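From: Yae Yoshida
To: braden-users
Date: July 12, 2023
Subject: Re: [braden-users] Sync stalls on large attachment folders

> We moved the shared archive to the new Braden release and the
> nightly sync now stops partway through the attachments folder.
> Nothing in the error log. Restarting the daemon gets it going
> again for a while. Is this a memory problem? The box has plenty.
> Also, does anyone still use the inline attachment setting, and
> what does it do to the web archive?

It is not memory. The daemon opens a file handle for each attachment it compares and holds it until the whole folder is done. The default handle limit on our Edon host was 900, and the sync stopped just short of that every time. Check the limit for the user the daemon runs as, not for your own login. They differ on most installs.

Two settings matter in the sync section of the config:

batch_size = 359
idle_timeout = 15

The batch size is the largest value that ran clean here with the index rebuild going at the same time. You may get away with more if you rebuild separately. The timeout is in seconds. Below 10 it drops the connection to the Hirose mirror during checksum passes and starts the folder over, and that looks the same as your stall from the outside.

On inline attachments: yes, still in use here. The web archive puts each one at the point where it was inserted and takes the caption from the line that follows.
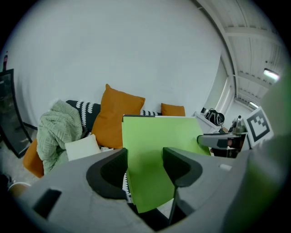

Attachment 1: lime-green sheet between the gripper fingers

If the caption line comes out blank on your side, the message was probably rewrapped by the Rustix filter before it reached the archiver. Set rewrap to off for the list address only. Turning it off globally breaks the quoting in digests, and I had to regenerate everything back to December after doing that.

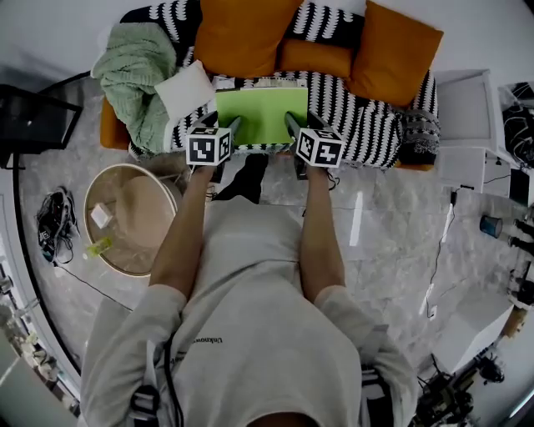
Attachment 2: green board on the sofa seat, from overhead

After changing the batch size, clear the thumbnail cache once by hand, as the old entries keep their previous offsets and the archiver will not notice.

Rebuild time for our archive went up by about a third with the smaller batches. I have not tried the new compare mode. If you do, please post the handle count while it is running.

Yae Yoshida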